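4.2 Parents at the overnight camp

We turn now to the part of the study that gave us the most pleasure to write up, namely what the parents did with themselves once the children no longer needed them. Readers will remember from Section 3 that the school at Emunholm asks families to come along to its overnight camp each June, and that the teachers hand over the meals, the bedding and the evening walk to whichever mothers and fathers sign up. In the year of our visit 19 of them did, and we are grateful to every one for putting up with our notebooks at breakfast.

What struck us first was how hard it was for the parents to hold back. On the opening evening a boy spent a long while trying to fold his sleeping bag into its sack, and three adults drifted over, one after another (each of them, we should say, with the kindest of intentions). Hernán Montoya, who was leading the camp, asked them to sit down again and have some tea. By the second evening the same adults were staying in their chairs, and two of them told us that they had found it restful, which they had not expected at all.

The interviews held at home after the camp carry this story further. Parents spoke at length about packing, unpacking, laundry and bedtime, and about which of these jobs they had since handed to their children. Clothes came up in 11 of the interviews, more often than food or homework (Figure 3).

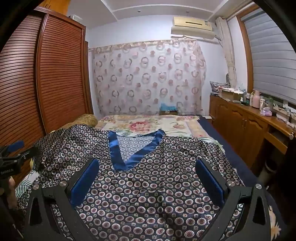
Figure 3. Patterned navy robe with royal-blue trim, on a bed.

Olga Quintana told us that she had stopped reminding her daughter about anything at all for a week after camp, and that the only thing forgotten was a library book. She added that the week had been harder on her than on the girl. Other parents were more careful, and a few went back to their old habits within days. We come back to these families in Section 5, where the teachers' own accounts are taken up.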